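Deseck Pet Rescue Supply Group
Minutes, December meeting, Friday, 6:30 p.m.

Present: Cecilia Antwi (chair), Kojo Frimpong, Amerley Boateng, Gifty Antwi
Apologies: Wilson Nina

1. Dry dog food
Kojo reported 687 pounds in stock, mostly Kurus adult chicken. 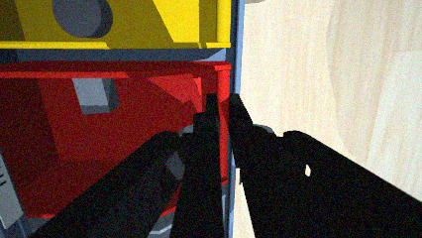
He expects it to last until the end of next month. Puppy food is short — 23 bags left. Kojo to reorder.

2. Switch to Prolska cat food
Amerley has the new price list. Three foster homes said their cats left the salmon flavor. Agreed to order turkey only and mix it with the old food for the first week.
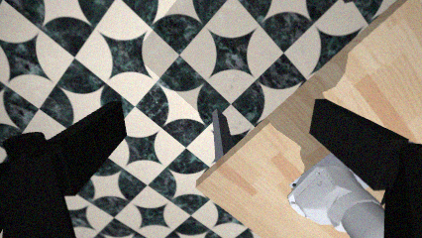

Cream and green floor tiles.

3. Budget
Spending on food came to $1,254, almost all of it on dogs. Gifty asked for $100 to be set aside for kidney diet cans. Agreed. 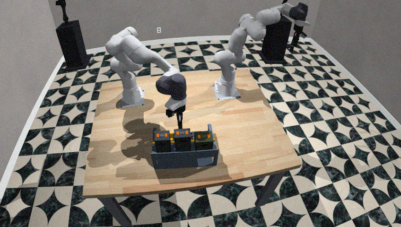 4. Rabbit hay
Ayaaba can deliver every other week. Cecilia to confirm the drop-off time.
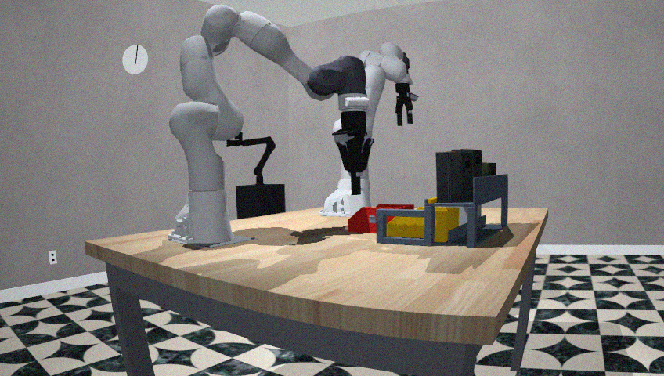 Foster homes have asked for a feeding guide on one page. Gifty will draft it, with portions by weight. Amerley wants the type large enough to read from across a wooden table like the one with the two white arms on it. Draft to come to the next meeting.

Meeting closed 7:45 p.m.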